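# About Korstead

We test sports wearables before people spend money on them. Heart rate straps, running watches, sleep rings, cycling sensors, the patches that say they can read your sweat. We started because most of what we read about these things sounded like the box they came in, and the rest sounded like somebody who had worn the thing for one afternoon.

Korstead is six people in Sillville. Two of us used to coach, one used to sell gym equipment and is sorry about it, and the others came from repair work and statistics. Ottar Midtbø runs the place and signs off on every report. He has been turning down recovery scores since he first saw one.

## What we doubt, and why we bother

A recovery score is a number somebody made up out of other numbers. It may be a useful number. But when a watch tells you that you are 46 percent ready for the day, it ought to be able to say ready for what, and compared to whom. We ask every maker this question. Most send us a brochure.

Calories are worse. We have had two watches on the same runner, one on each wrist, disagree by the size of a decent lunch. We don't publish calorie ratings anymore. We publish how far apart the devices were and leave it there.

We're less grumpy about heart rate. Optical sensors have gotten good for steady running and easy riding, and we say so. Intervals, rowing, and anything with a tight grip are still a mess on the wrist. If a product page says "chest strap accuracy" with no mention of what the wearer was doing, assume they were sitting down.

## How we test

Each device is worn by at least 17 people over 20 sessions. They aren't athletes, mostly. They have tattoos, hairy arms, thin wrists, cold hands, and jobs. A sensor that only works on a fit 25-year-old in a warm lab is of limited interest to us.

- We buy our units at retail. If a maker lends us one, the report says so in the first line.
- We turn off automatic updates during a test and note the firmware version.
- We test the band and the charger too, which is where most of the complaints we get begin.
- Nobody sees a report early. That includes the maker. 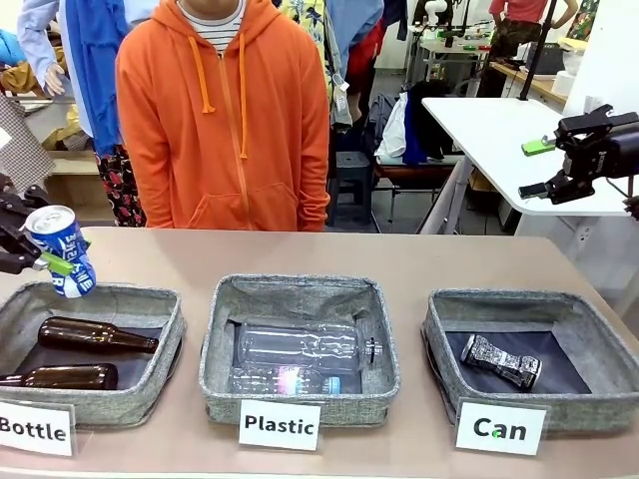
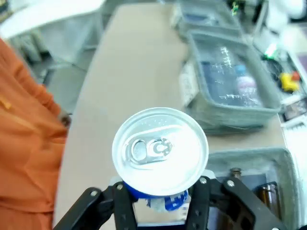 Battery claims get their own run. "Up to" is doing a lot of work on most packaging, so we set each device the way a normal owner would, with notifications on and the screen at its default brightness, and let it drain. The gap between the claim and our result goes in the table even when it is embarrassing for a product we like.

## Who pays

Readers do, mainly, through subscriptions. The rest comes from contract work for manufacturers who want a prototype checked before launch. You are right to be suspicious of that second part. We are too. Anything we have touched as a contractor, we won't review, and the list of those clients is on the disclosures page. Boström is on it. So is Revov, whose armband we worked on for most of a winter and which you will therefore never see rated here. Please stop asking.

We take no affiliate money. We tried it for about a month early on and noticed we were getting fonder of expensive watches.

## What we get wrong

Plenty. Our swimming tests were weak until last May, when we finally found a pool that would let us have two lanes, and anything older than that should be read with care. We still don't trust our own sleep tests enough to rank devices by them. Corrections stay at the top of the report they belong to, with the old figure left in.

If you think we've misjudged a device, send us your data files and tell us where on the body you wore it. "Mine works fine" is nice to hear, but we can't do anything with it.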